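Re: [citville-swap] sorting night, what's left + who has the labels
From: Wayne Dawber
To: citville-swap list

Ok quick one, I have to be out the door by 11 and I still haven't eaten.

Tõnu Lapiņa wrote:
> Hi all, I missed the end of the last session so three things.
> 1. Are we still doing zip bags for the small dry stuff or did we
> switch to pouches? I have 50 of the zip ones in my hall closet and
> would like my hall closet back.
> 2. Who is dealing with fabric. The stuff from Bakton was not folded
> when I saw it.
> 3. Can somebody PLEASE decide about mugs.
> Also the Dusa people want to know if we take jars.
> Tõnu

In order, more or less.

Bags. Both. Zip bags for anything people need to see into (buttons, seed, tea lights, the hooks), pouches for tea and coffee and whatever smells. Bring the 50. Squeeze the air out before you run the seal, last time half of them puffed up like pillows and wouldn't stack. And please start the seal from the tab end, the other end pops open again.

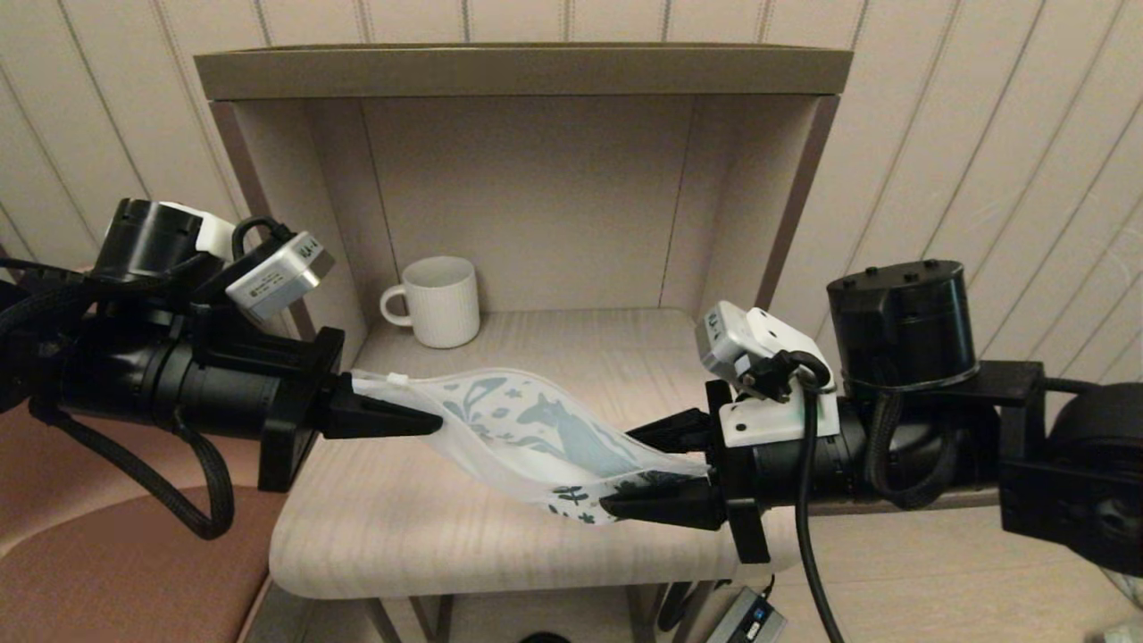 Labels go on the front, upper left, not over the zip. I'll print another 22 tonight if the printer lets me. If it doesn't, masking tape and a pen, fine by me.

Mugs. Deciding now so we can stop. One mug stays out per cubby, back of the shelf, handle to the side so you can grab it. The rest go in the box for Cao. No more mugs after that. I mean it, I have moved that box five times.

Fabric. I said I'd do it and I will do it. Prints separate from plains. Anything under a yard gets rolled, anything bigger gets folded in thirds and then hung over the table edge so we can check for stains before it goes in a bin. Don't pile it on the chairs, people sit on it and then we're ironing.
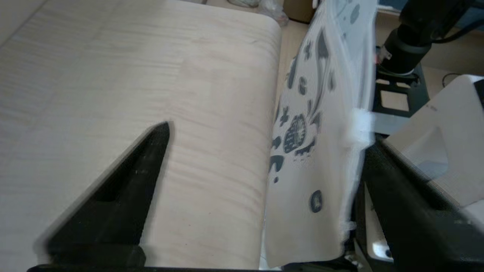 Vol. 5, No. 11

Sorry, the line above is left over from the newsletter, I write these in the same file. Leaving it.

The Bakton lot is mostly cotton I think. There's a couple of heavier peices at the bottom that might be curtain. If anyone wants curtain say so before the next session, otherwise it goes to Dusa along with the jars. Which reminds me, yes to jars, lids on, washed, no labels half scraped off. Wide mouth ones first if they have a choice.

Pouches. These have to be flat at the top before they get closed or they won't stand up on the shelf. Lay it down on the table, smooth it from the bottom, press the top strip with your fingers all the way across. Takes ten seconds. Write the month on the back (February is fine, don't need the day).

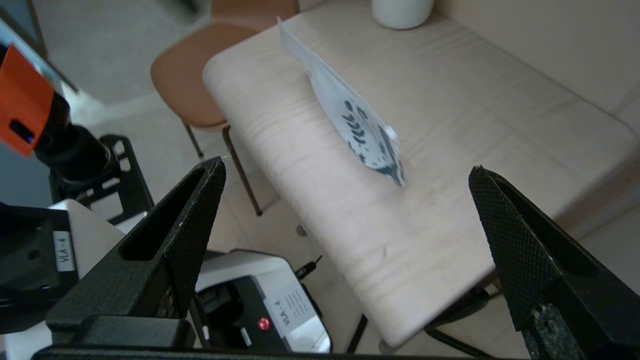 White pouch with the leaf print, on the table.

I like the leaf ones better then the plain brown, they're easier to spot on a shelf. Same price for us so unless someone objects I'll order those again. Tõnu you had opinions on this, speak up.

Still need: a second pair of decent scissors, twine, somebody with a car for the Cao box. And the key back, whoever has it.

Doors at 5. Come earlier if you want to do bags.

Wayne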